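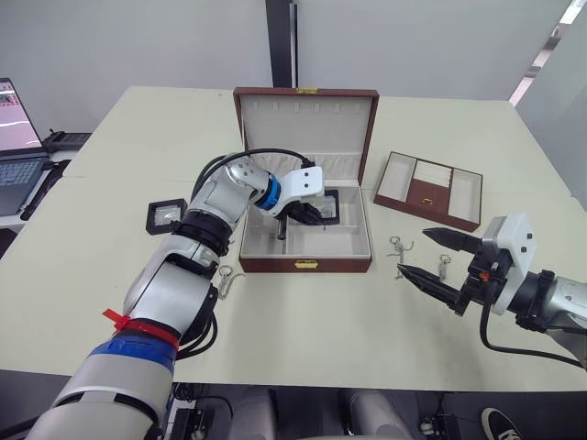 The Box on the Dresser

By Madhu Vashisht

My grandmother kept her earrings in a butter cookie tin, and for years I thought that was as good as storage could get. You opened it, you stirred, you found one earring. Then you stirred some more. I loved that tin (I still have it, full of buttons) but I came away from it with a lifelong weakness for anything with a lid, a clasp and a lot of small compartments.

So when this magazine asked me to write about jewelry boxes I said yes before I'd heard the deadline. I spent most of August asking people to open theirs for me, and I can report that almost everyone blushes first. A jewelry box is more private than a purse! People will show you a messy kitchen without a second thought, but lift the lid on a dresser box and out come the excuses about the odd socks of the jewelry world: the single stud, the class ring, the key to a car sold long ago.

The kind I like best is the classic one, a reddish-brown leather case with a cream fabric lining, a little gold clasp on the lid and a tray divided up by padded partitions. Leather on the outside so it looks like something, pale cloth on the inside so you can find things. That second part matters more than you'd think. Dark velvet is gorgeous in a shop window, where somebody has placed one bracelet on it under a spotlight. At home, at seven in the morning, a black bead on black velvet is gone. Cream shows you everything, dust included, and I'll take that bargain every time.

Look at the lid, too. The good ones make it work for its living, with a row of small fabric loops along the top edge. Hang your fine chains there, one to a loop, and they stop knotting themselves together. I've never understood how two necklaces lying side by side in a drawer can tie a knot a sailor would be proud of, but they can, and they do it overnight.

And then the second tray, the shallow one that comes out. It's the part that people forget they own. I met a woman in Poston who had used her box for years before she gave the little gold pull inside a tug, just to see, and found a whole section she had never opened. She'd been keeping her rings in an egg cup.

Start by emptying it

Everyone I talked to who keeps a box in good order does the same thing once or twice a year. They clear a table, take out the tray and set it beside the box, and put everything out on the tabletop where they can see it. Use a plain, light surface if you have one, and do it in daylight. It takes an evening if you do it properly and ten minutes if you cheat.

What comes out is hardly ever just jewelry. I kept a list. Keychains turn up more than anything else, and I've come to think a jewelry box is the natural home of the retired keychain. The silver ones especially — a little figure on a ring, a clip that once held an office badge — are too nice to throw in the junk drawer and too heavy to carry once the keys have moved on to something else. They're small, they're shiny, somebody usually gave them to you. In they go.

I don't think they need to come out again, either. But give them their own compartment, preferably a deep one in the bottom, and keep them well away from anything soft. A steel ring rattling against a pearl or an opal will win. The same goes for the split rings on old charms, which have sharp little ends that snag the lining.

Small framed things are the other surprise. Miniature frames with a clear panel, little glass-fronted squares, display cases for one coin or one stone. Stand them next to the box if there's room on the dresser, or lay them flat in the widest section of the tray with a scrap of flannel over the front. I'd avoid stacking them. I stacked mine, and I now own one fewer.

Putting it back

Work from the bottom up. Heavy, hard and rarely worn goes in the lower compartments; light and daily goes in the tray on top. Rings like to be held upright, watches like a space where they can lie flat, and bracelets will sulk anywhere you put them. Leave one compartment empty. I got that from a retired repairer at Gravetti, a narrow shop with one bench and a very bright lamp, and it has changed my life in a small way. The empty square is where tonight's earrings go when you're too tired to be good.

He also showed me how to look after the leather. A dry, soft cloth for dust, a cloth barely damp for marks, and then let it stand open for an hour. He uses conditioner once a year, a dab the size of a lentil, and never on the lining. For the cream fabric he swears by a clean makeup brush, worked into the corners, and a strip of tape pressed along the partitions. Try it over the sink the first time. You'll be amazed and a little ashamed.

Clasps want even less attention. If the latch feels stiff, open and close it slowly a few times before you do anything clever. Oil travels, and it will find the fabric.

How much to spend

You can go as far as you like. At the Trutbridge antiques market I saw a traveling case with 3 lift-out trays marked at $3000, and I stood there with my hand on it for longer than was polite. Two rows over, stall 303 had a perfectly sound leather box with a slightly tired clasp for $85, and the seller, a Mrs. Huenchumán, let me take out every tray and sniff it. (Always sniff. Perfume fades, but mildew doesn't.)

I bought that one. It sits on my dresser now with its lid up more often than down, my chains along the top, my rings in the tray, and in the bottom left corner two silver keychains for a bike I gave away in college.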